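Chapter 3
Props, Set Dressing and the Reading of Objects on Screen
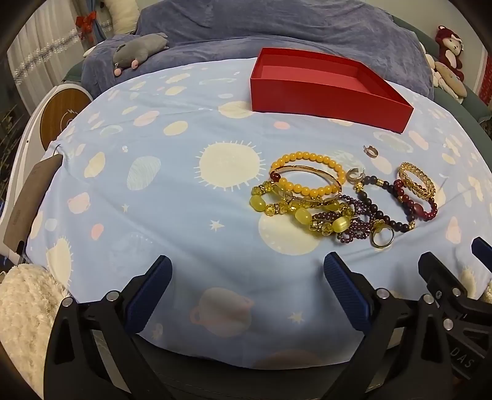 A prop is any object that a performer handles or that the script names. Set dressing is everything else placed on a set. The division decides which department buys the object, who stores it between takes, and who answers for it when it changes position. An item may cross from one class to the other during a shoot. A tangle of jewelry lying on a patterned bedsheet near an open red box is dressing as long as no character touches it; once a character lifts the yellow bead bracelet, the bracelet becomes a prop and is entered in the prop breakdown under that scene number. The sheet remains dressing.

The breakdown is prepared from the locked script. Each entry gives the scene, the object, the character who handles it, and the number of duplicates required. An object that is broken, torn or burned on camera is called a breakaway and is ordered in multiples. In the feature Wellon, discussed throughout this chapter, the prop master Rania Twal ordered up to 20 copies of a single letter, since the character tears it in half at the end of a long take.

Continuity is the second concern. Scenes are seldom shot in story order, and an object seen in two adjoining shots may have been photographed weeks apart. The script supervisor records the position of each prop at the start and end of every take. Small items with many loose parts, such as chains, beads and keys, are difficult to reset by hand and are often fixed in place with wax or thread.

The third concern is meaning. Early writing on film treated the object mainly as a clue. Later critics, among them Catríona Moriarty, argued that an object gains weight through repetition: its first appearance informs the viewer, and its second asks the viewer to compare. Section 3.2 applies this argument to the opening reel of Filali, in which a house key is shown twice before any line refers to it.

Terms introduced in this chapter: prop, hero prop, set dressing, breakaway, breakdown, reset.

3.1 The Prop Breakdown

A breakdown begins with a complete reading of the script, without notes. On the second reading, every noun that names a portable object is marked.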